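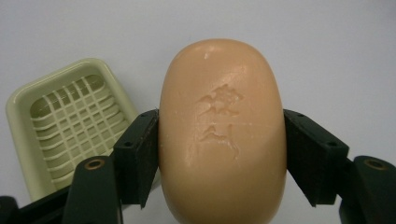
Sallbridge Makers Forum > Student Projects > Clistard Challenge

Soap into dish: how strict is the placing rule?

umik_lead
Posted March 24, 2022

We're the Umik team, second-year college, doing the household objects task for the Clistard Challenge. Our object is a bar of soap and the job is to pick it up and set it in its dish. We collect demonstrations with a hand-held gripper, train on those, then run the policy on the arm.

So far we have 525 demonstrations. The rules say the object must be "at rest within the dish". Does that mean flat on the grid, or does leaning on the rim count? We've been throwing away every one that ends up leaning and it's costing us a lot of work.

pennyworth_b
Leaning counted last year. Our sponge was half over the side and we got the points. I'd keep them.

greasy_bearing
I wouldn't. Whatever you put in the training set is what the arm will do. If a tenth of your demos end with the bar propped on the rim, then expect the arm to prop it on the rim, and some of those will slide off before the judge has finished looking.

pennyworth_b
That's fine if you have thousands. They've got 525. Throwing away good approach and grasp data over the last two seconds seems a waste to me.

greasy_bearing
Then cut the last two seconds off and use the rest for the grasp only. Don't teach it a bad ending.

umik_lead
Hadn't thought of trimming them. Our script expects a full episode from open to open, so it would need changing, but it's not a big job.

The other thing we argue about is how to hold the bar. We grip it by the two long sides with the pads tilted in a bit, so the face with the mark stays clear.

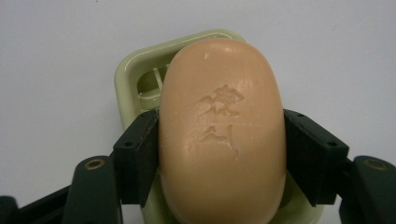 Half the team wants to go further down the bar so there's less of it hanging below the pads when you lower it. The other half says the sides are curved and the pads only touch along a narrow strip wherever you put them, so you may as well take it near the widest point. I'm in the second half.

tallowtree
Widest point. We had a bar soap task in February and anything off the middle made it turn in the grip as soon as it touched the dish. Also check your pads after each session. Soap gets onto the rubber and you stop noticing, then your grip width drifts because everyone squeezes harder to make up for it.

umik_lead
How often do you clean them?

tallowtree
Every 36 demos. No science behind the number, that was how many we got through before swapping operators. Damp cloth, dry cloth, carry on.

sprocketeer
Disagree with the widest point advice, at least for a dish with a rim. If the pads are wide they foul the rim before the soap is down. We had to hold higher and let go a few millimetres up. It dropped flat most times.

tallowtree
Most times isn't great when you get 10 scored attempts.

sprocketeer
It was 8 out of 10 and we came third, so I'm not complaining.

greasy_bearing
Depends on the dish. Measure the pad width against the inside of the rim before anyone argues further.

umik_lead
Measured it. Ours go in if the bar is turned to line up with the long side of the pads, and they catch if it isn't. That explains a few of the leaning ones, as two of us don't bother turning it first.

Is anyone using the Shahbazi loader? It reports 734 episodes for our folder and I can't see where the extra ones come from.

sprocketeer
It counts the calibration clips as episodes unless you put them in their own folder. Ours did the same.

umik_lead
Moved them and it now says 525. Thanks.

pennyworth_b
Still think you should email the organisers about leaning. The wording has changed since last year and my sponge may not be much use to you.

umik_lead
Emailed them this afternoon. For now we're keeping the leaning ones in a separate folder and trimming them for the grasp stage. I'll post the reply when it comes.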